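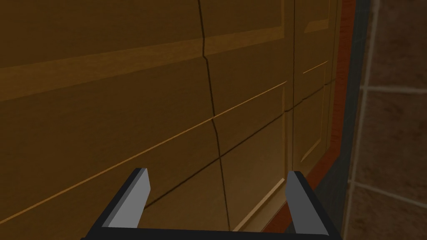
Renato Lagman had been chief of the Trevaskis police department for two months when he started holding office hours in the back booth of a diner on Erer Street. He still does it every other Tuesday, and he still orders the same thing (rye toast, two eggs, too much hot sauce).

"People will walk past a police station their whole lives and never go in," he says. "They'll sit down across from a guy eating eggs."

I went expecting to stay for half an hour and left when they were stacking the chairs. Lagman talks fast, draws on napkins and gets really excited about foot patrols, which are the reason I called him. Since December the department has had officers walking the Brerken neighborhood every evening, and they've logged 243 walks so far. Same officers, same blocks, as much as the schedule allows.

"The same faces, that's the whole trick!" he says. "If I send you a different officer every night, you've met a uniform. If I send you Güven, you've met Güven."

That would be Officer Güven Kurtuluş, who joined us near the end of his shift and was greeted by most of the counter. He grew up over in Trillar and admits he wasn't thrilled when he got the assignment. "I liked my car. It had a heater," he says. "The first week, people kept asking me who was in trouble. Now they ask me about the storm drain on the corner, or they want to show me their tomatoes."

The storm drain did get fixed, by the way. Kurtuluş called the city about it until somebody came out.

There's been grumbling. A few members of the town council wanted the money spent on a second traffic unit, and Lagman says they asked fair questions. He has 69 sworn officers for a town that could use more, and walking is slow. He also won't claim that the patrols have brought crime down. "Ask me in a year. I don't have enough to go on and I'm not going to pretend." What he does have is a stack of 79 comment cards from residents, and he'd brought them along in a rubber band. He read me maybe a dozen, including one that complained about his parking.

Next he wants to try morning walks near the elementary school. Kurtuluş has already asked for the route.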